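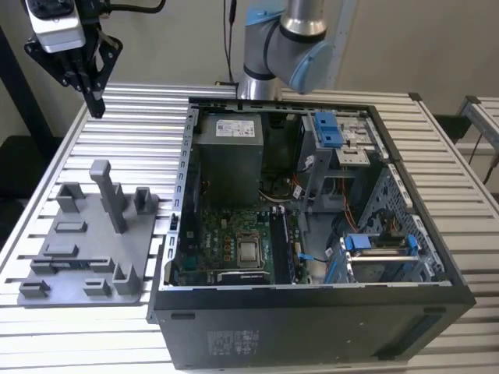
Repairing Things at Home and at Work
Notes for session 2: Taking things apart so they go back together

Hello again. These are my notes for the second evening, typed up a bit more fully than what I said out loud, because several of you told me you couldn't scribble and hold a screwdriver at the same time. Fair enough! Read them before next time if you can. If you missed the evening altogether you should be able to follow most of it, apart from the bit where I passed the kettle round.

Where we got to

Last time we talked about deciding whether a repair is worth starting. I gave you my rough test, which is to ask what the thing does now, what it ought to do, and how you'd know if you had fixed it. A few of you thought the third question was too obvious to bother with. I'd still like you to write the answer down before you touch a screw. I once spent a whole afternoon on a radio whose only fault was that the station had moved.

This session is about the middle of the job — opening up, finding your way around, and keeping track of where everything came from. Most of the repairs I've spoiled over the years I spoiled at this stage. The fault itself was often small. It was the leftover screw, the clip I snapped, the cable I put back on the wrong side of a post.

Before you open anything

Unplug it. Then pull the plug right out where you can see it, and put it on the bench in front of you. I know you know. I want it to be a habit so dull that your hands do it without asking. Anything with a battery, take the battery out if it's made to come out.

And there are things we don't open on this course: microwave ovens, old tube televisions, and the sealed power supply inside a computer. They can hold a nasty charge long after they've been unplugged, and you can learn everything I'm teaching from safer objects. If your fault is in one of those, swap the whole part or take it to someone trained.

Clear more table than you think you'll need. I like twice the size of the object, with the object at the back and the empty half nearest me, so the bits travel towards me as they come off and I'm never reaching over them with a sleeve.

Take a photo of the outside before the first screw. It feels silly, but stickers, feet and dials all have a right way round.

The screw map

If you only keep one thing from these notes, keep this. Get a piece of stiff card. Draw the outline of the thing you're opening, badly, as seen from the side you're working on. Every time a screw comes out, push it through the card at the place it came from. When you turn the object over or go down a layer, start a new card and number it.

People use pots and egg boxes and magnetic trays, and they're all fine until somebody knocks the table. The card has survived being dropped down my stairs. It also shows you something the egg box can't: when three screws along one edge are short and the fourth is long, you see it straight away, and you know the long one was reaching through to something behind.

Long screws in short holes are a proper danger, by the way. They'll go in quite happily and come out through whatever is underneath. If a screw starts to feel stiff before the head is down, stop and check the card.

One of the handsets from the Prondura box (the cordless phones, session one) has eight screws in four lengths. Please don't hurry that one.

Clips and catches

When all the screws are out and it still won't open, there are two likely reasons. Either there's a screw you haven't found, or it's held with clips. Look for the screw first. They hide under rubber feet, under labels, and at the bottom of deep narrow holes. Run a fingertip over the label and press gently. You'll feel a dip.

If it really is clips, work along the seam with something thin and softer than the case. I use an old guitar plectrum. Slide it in, lean it a little, move along, and leave a second one behind to stop the first bit closing up again. Don't lever in one spot, and don't use a knife. Both of those end with you explaining a plaster.

Brittle plastic is worse in the cold, so if the thing has been in a shed, bring it indoors overnight before you try. In March, when we ran this course in the old room at Pikbridge, we broke more clips than in the rest of the year put together, and I blame the heating.

Laying out the parts

As things come off, lay them down in order, left to right, in the same position they had inside. Don't tidy them, don't wipe them, and don't group them by kind, however nice it looks. The order is your instruction sheet. When you put the thing back you just walk it from right to left.

Small loose bits can go in a folded sheet of paper with a word written on it. "Spring, under lever" will do. You don't need the right name for a part, you need a name you'll understand on another day when you're tired. 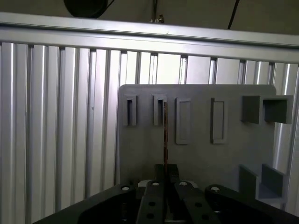

Vidar Åberg wrote back after the first evening to say that he skips the layout altogether and relies on photos, one for each part removed, and that he had never had a spare bit at the end. I think that's a decent method if you're disciplined about it. My own trouble is that I get interested and forget to take the picture, and then I've got a lovely record of the first three steps and nothing after. He also pointed out that a photo shows which way a cable was bent, where a row of parts on the table can't, and he's quite right. So do both. Layout for the parts, photos for the cables.

Cables and connectors

Before you unplug any connector inside, look at it for a moment. Is there a catch? Is there a bar that lifts? Is one side coloured or marked? Hold the plug and never the wires. If it won't move with a firm pinch, there's a catch you haven't spotted, and pulling harder will find it the expensive way.

Mark pairs that could be swapped. A dot of nail varnish on the plug and another on the socket is plenty. Two dots for the next pair. I've got a bottle of a quite horrible orange that I've been using for years and it shows up on everything.

Flat ribbon cables deserve extra care. Most sit in a socket with a tiny bar that lifts or slides, and if you tug without freeing it you'll tear the cable or break the bar. We'll practise this on the Zandness tape players next time, as I've got enough of them that it doesn't matter if a few suffer.

Knowing when to stop

Stop taking things apart as soon as you can see and reach the fault. There's a strong pull to carry on, just to have a look, and every extra layer is another one to put back. If you get to a natural break and you're tired, write one line saying what you've done and what comes next, put a cloth over the lot, and go to bed.

Putting it back

Work backwards through the layout, then the cards. Start every screw in a layer by hand before you tighten any of them, then go round evenly, a bit at a time. For screws going into plastic, turn them backwards first until you feel a small click as the thread drops into its old groove, then go forwards. It stops you cutting a new thread each time and it's a pleasing little click, too.

Test before the last cover goes on only if nothing live is exposed. With mains things, close it up fully and then test. Yes, it's annoying when it doesn't work and you've got to open it again. Do it anyway.

Homework

Find something already broken that runs on batteries. A torch, a toy, a clock, a remote control. Open it, make a screw map, lay out the parts, then put it back together without trying to mend anything. Time yourself if you like. Then do it a second time, and see which step you had to stop and think about. Bring the card with you, holes and all. I'd rather see a scruffy one that got used.

If you haven't got anything suitable, Su at the front desk has the key to the spares cupboard. We had over 424 odds and ends in there at the last stocktake, of which 208 are remote controls, so do please take one. Take two.

Reading, if you want it: the booklet from session one, pages on fasteners and on adhesives. Skip the part on soldering for now, we'll come to it after the tape players.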